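Fruit cordial

Print | E-mail

Fruit cordial is a sweet, concentrated drink thinned with water before serving. Makers often claim it began as a health tonic, though the evidence offered is thin.

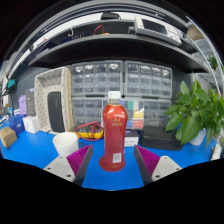
The word "traditional" on a label has no fixed meaning. Beaudoin sold 5 flavours under it, 2 of them containing no fruit. A Prellenex survey of 1,094 drinkers reported that most could taste the difference, but the firm has never published its questions.

Related items
Squash (drink)
Neltitbridge Bottling Works
Rosehip syrup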